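Nappe ronde polyester imprimé : plis de pliage qui ne partent pas

Forum Linge de maison > Entretien et repassage

mirabelle_54
Bonjour à tous,
J'ai acheté une nappe ronde blanche à motifs imprimés, vendue pliée en huit sous film. L'étiquette indique 100 % polyester, lavage 30 °C, fer un point. Après deux lavages et un repassage sur l'envers, les plis de pliage restent marqués, surtout les deux qui se croisent au centre. Je n'ose pas monter le fer à cause de l'impression. Quelqu'un a une méthode ?

trame_et_chaine
Le pli d'usine sur polyester est un pli thermofixé ou presque : le tissu a été plié encore chaud en sortie de rame, puis comprimé en carton. Le fer un point plafonne autour de 110 °C, ce qui ne suffit pas toujours à relâcher la fibre. Deux questions avant d'aller plus loin :
– impression par transfert (le motif traverse un peu, toucher identique partout) ou pigmentaire (léger relief, toucher plus sec sur le motif) ?
– grammage connu ?

mirabelle_54
Toucher identique partout, et on devine le motif sur l'envers. Grammage non indiqué. Diamètre mesuré à plat : 180 cm.

trame_et_chaine
Donc transfert, très probablement. Le colorant est dans la fibre, il supporte mieux la chaleur qu'un pigment lié en surface. En revanche il peut migrer si vous insistez à sec et trop chaud : le motif se décalque alors sur la housse de la planche, ou sur la partie blanche si la nappe est repliée sur elle-même.
Procédure que j'applique sur les miennes :
Essorage à 400 tours maximum, sortie immédiate du tambour.
Pattemouille en coton, humide mais essorée à la main.
Fer posé quatre secondes, levé, déplacé. Ne pas glisser.
Laisser refroidir à plat avant de bouger le tissu.
Le dernier point est celui que l'on saute le plus souvent. Un polyester déplacé chaud reprend un pli ailleurs.

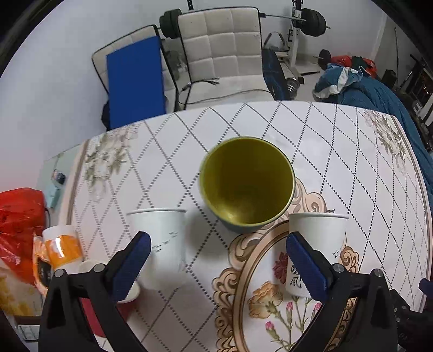

Pour le pli central, je traite d'abord le croisement, puis je pars vers le bord, un rayon après l'autre. En commençant par l'ourlet on repousse le tissu vers le milieu et on fabrique une poche. Sur une coupe ronde le bord est en biais sur une bonne partie du tour, il se détend dès qu'on tire dessus.

Kirsten Bundgaard
Pas d'accord sur la pattemouille. J'ai travaillé onze ans en location de linge et on ne posait jamais un fer sur du polyester imprimé, avec ou sans linge intermédiaire. Défroisseur vapeur vertical, nappe suspendue par le centre, passage à 4 cm du tissu. Le poids du tombant fait le travail. Le fer lustre le fond blanc, et ce lustrage ne se rattrape pas.

trame_et_chaine
Le lustrage vient de la pression, pas de la pattemouille. Fer posé sans appuyer, je n'en ai jamais eu. Et suspendre par le centre une nappe de 180, cela suppose une hauteur libre et une pince large, sinon vous ajoutez une marque à l'endroit exact où elle se voit.

Kirsten Bundgaard
Une barre à rideau et deux pinces à jupe avec des mousses. Pas de marque. Le débit compte davantage que la température affichée : en dessous de 25 g/min on mouille le tissu et on n'obtient rien.

lessive_noire
Je confirme pour le débit. Mon Plusine portatif crachait des gouttes, résultat nul. Avec la centrale Avero, correct en deux passages. J'ajoute : pas d'assouplissant au lavage, il dépose un film et la vapeur pénètre mal.

jo.r
Sinon sèche-linge, programme synthétique, dix minutes avec une serviette humide, et on étale tout de suite sur la table. Ma Lo Presti a trois ans, traitée comme ça depuis le début.

trame_et_chaine
Le sèche-linge fonctionne à condition d'être devant la machine à la fin du cycle. Oubliée une demi-heure dans le tambour, la nappe ressort avec vingt plis au lieu de quatre.

mirabelle_54
Merci pour les réponses. J'ai un défroisseur Nesa, notice : 22 g/min. Donc trop juste si je suis Kirsten ?

Kirsten Bundgaard
Trop juste pour les plis d'usine, suffisant pour l'entretien courant. Faites d'abord l'essai de la serviette humide au sèche-linge, si l'étiquette l'autorise.

mirabelle_54
Retour d'essai. Sèche-linge autorisé à basse température, dix minutes, étalée aussitôt : les plis secondaires ont disparu. Le croisement central restait visible en lumière rasante. Pattemouille et fer posé sur cette seule zone, refroidissement à plat : il faut maintenant le chercher. Pas de lustrage constaté, pas de transfert de couleur sur le coton.

lessive_noire
Et pour la ranger, roulée sur un tube carton, motif à l'extérieur. Pliée en huit dans l'armoire, elle reprendra les mêmes lignes.

Kirsten Bundgaard
Roulée, oui. Là-dessus nous sommes tous du même avis. Pour le fer je maintiens ma position : regardez le fond blanc à la lumière du jour après le cinquième repassage.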